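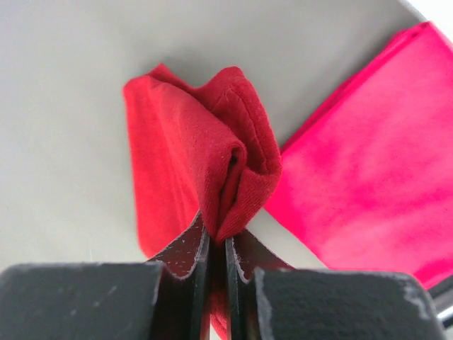 Lista de comprobación del puesto de doblado, equipo Folton, club de robótica. La rellena quien abre el taller, antes de la primera toma, y la firma otra persona. Revisión de diciembre, hecha por Sille Hedegaard y firmada por Sushil Dhillon. El paño rojo se coge por un pellizco y queda recogido en pico entre los dos dedos; el rosa espera doblado a la derecha, y la pinza no debe arrastrarlo al subir.

1. Parada de emergencia: correcta. Probada 3 veces.

2. Velocidad del brazo limitada a 200 mm/s: correcta.

3. Carcasas de la pinza: aceptadas con comentario. Hay roces claros y pintura gastada en la esquina derecha. No afecta al agarre.

4. Almohadillas de los dedos: pendiente. Tienen motas blancas, puede que polvo o fibras. Limpiar con paño seco, sin alcohol.

5. Fuerza de cierre al 40 %: correcta. Grímur pide no subirla sin avisar.

6. Mesa despejada en la mitad izquierda: correcta.

7. Cable de la muñeca: correcto. Cambiar la brida en la próxima revisión.

8. Copia del programa en el portátil Marker: no hecha. Queda a cargo de Hrefna.

Resultado: apto para practicar. Para la competición hay que cerrar antes los puntos 4 y 8.

Compartido 3 veces · 0 comentarios

Este sitio utiliza cookies propias. Aceptar | Configurar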